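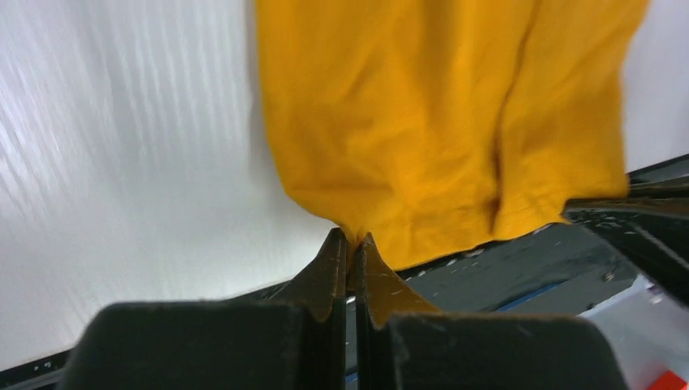 We use cookies to remember your login and to see which threads get read. By continuing to browse you agree to this. Accept / Manage settings

How loud is too loud for the front row, and which earplugs don't kill the guitars?

Posted by feedbackfern, Jan 24, 2019

Okay, so I need some advice from people who go to more loud shows than I do. I've been to maybe a dozen proper shows in my life, mostly folky stuff where the loudest thing in the room is somebody ordering a drink. Then my brother got me into Skesov over the holidays (three-piece, wall of fuzz, the drummer sounds like she's falling down a staircase in perfect time) and I am completely hooked. I have played the second record every day on the bus since.

They're coming through in May and I bought a ticket about four minutes after it went up. The venue is the Flidholm, which I've never been inside. The ticket page says the room holds 70 people seated or "more standing," whatever that means, and it was 25 bucks, so I'm not exactly risking the rent money. But everybody who has seen this band says the same thing: it is painfully, ridiculously loud. One review I read said the writer's ears rang through breakfast the next day, and he seemed proud of it!

I would like to hear things when I'm old. I also really, really want to be up front, because the whole fun of this band is watching the guitar player wrestle with his pedals. So:

Are the foam plugs from the drugstore good enough, or do they turn everything into mush? I tried a pair at home with the stereo cranked and it was like listening from inside a mattress.

Does it matter where I stand in a small place like that? Is the front worse than the back, or is it all the same soup?

And do people look at you funny for wearing them? I know, I know. I'm a grown adult. I'm still asking.

Also if anyone has been to the Flidholm and knows whether there's a coat check, please tell me, because last time I went to a standing show I held a parka for three hours and it ruined my evening.

---

tapehiss_marlow

Oh, you're going to have such a good time. I saw Skesov last fall in a bigger hall and I'm jealous you get them in a little room.

I've been going to loud shows for more years than I want to type, and I played bass badly in a couple of bands too, and I have a permanent whine in my left ear to show for it. It's the drummer's side. I stood next to a crash cymbal for 11 years with nothing in my ears. So please believe me when I say wear something, every time, even for the opener. I always used to think I'd put them in when the headliner came on, and by then my ears had already had an hour of it.

Foam plugs work. They cut a lot of noise when they're in right, and most people don't put them in right. Roll the plug down skinny between your fingers, reach over the top of your head with the other hand and pull your ear up and back a little, slide it in, then hold it there with a fingertip until it swells up. If most of it is still sticking out of your ear, try again. The mattress thing you noticed is real though. Foam takes away the high end much more than the low end, so you get thuds and no sparkle.

What you want is the kind sold as "high fidelity" or "musicians'" plugs. They're little rubbery cones with a filter in the middle, and they turn everything down more evenly. I use a pair made by Auer that I keep on my keys in a tiny metal tube. They cost me less than your ticket did. First time I wore them I kept taking one out to check because I could hear the singer's words better with them in. At a really loud show your ears sort of overload, and bringing the volume down lets you pick the parts out. With a band like this one you'll hear there are two guitar lines in places where you thought it was one big smear!

The one catch is that filtered plugs usually block less than well-fitted foam. For a band that's famous for volume, look at the rating on the package and get the stronger filter if there's a choice. I carry foam as a backup. One night in a basement I swapped over halfway through the set and was very glad I had them.

On where to stand: in a small room the worst place is right in front of a speaker stack, and those are normally at the left and right edges of the stage. Dead center up front you're often a bit out of the line of the main speakers, but then you're getting the guitar amps straight in the face (or the knees, if the stage is low). I like to be two or three people back in the middle. You can still see pedals if you're tall. If you're short, go to the front, and just don't lean on a speaker. I have seen people hug them. Don't hug them.

If you like being near the sound desk, the mix is nearly always best there, and it's a good spot to retreat to for a few songs. Give your ears a break between bands too. Go outside, stand in the lobby, anything.

About people looking at you funny, look at the band's ears when they walk on. Plenty of them wear plugs. So does the sound crew, and so do the bartenders.

---

grumblebox

just get foam. been using it forever and my hearing's fine. the fancy ones fall out when you jump around and then you're on a sticky floor with your phone light on looking for a tiny clear thing. ask me how i know

nobody cares what's in your ears, it's dark

never been to the flidholm. skesov are overrated live btw, prurell opened for them when i went and blew them off the stage. get there early for the opener whoever it is

---

side_b_only

I can help with the Flidholm part! I go there a lot, I live a short walk away.

Coat check is one rail and a person with a roll of raffle tickets, to the left just after you come in. It fills up. If you get there when doors open you'll be fine, and if you turn up for the headliner you'll probably be holding your parka again (though it's May, so maybe just leave the parka at home?). Bring cash for it. The bar takes cards but the coat person doesn't.

The room is long and narrow with a low ceiling, and the stage comes up to maybe my knee. The seated number on the ticket page is for when they put chairs out for the jazz nights. For a band like this it'll be all standing, and it gets warm fast. I'd wear a T-shirt and something you can tie around your waist.

Sound-wise, the back isn't much quieter than the front, which I think is down to the low ceiling. There's a brick corner by the restrooms where all the bass piles up and it's pretty miserable, so skip that one. My favorite place is the right side, a few steps back from the stage, next to a pillar you can lean on. You get a good look at whoever's playing on that side. No idea which side your pedal guy sets up on, so maybe look for some video first.

They used to have a jar of free foam plugs at the bar, and most nights they still do, but I've been there when it was empty, so bring your own. I agree with tapehiss_marlow on the filtered kind. Mine aren't Auer, they're some no-name pair, and they come with three sizes of tip. Try all of them at home! I wore the wrong size for a year and thought they were junk. I needed the small one in one ear and the medium in the other, apparently my head is lopsided.

One other thing, if your ears are ringing or feel stuffed with cotton after a show, take that as a sign that it was too much and give them a quiet day or two. No headphones on the bus. If the ringing hangs on beyond that, go and get your ears looked at. I put it off once and worried myself silly for weeks when I could have just made the appointment.

The merch table is by the exit and they tend to run out of the medium shirts, so go before the set if you want one.

---

feedbackfern

This is so helpful, thank you all! Ordered the filtered ones tonight, the stronger filter, and I've got a handful of foam for backup. Going to try every tip size with the second record on. And I'll be there at doors to claim the pillar, so if you see somebody at the Flidholm with her arm around it, that's me, come say hi.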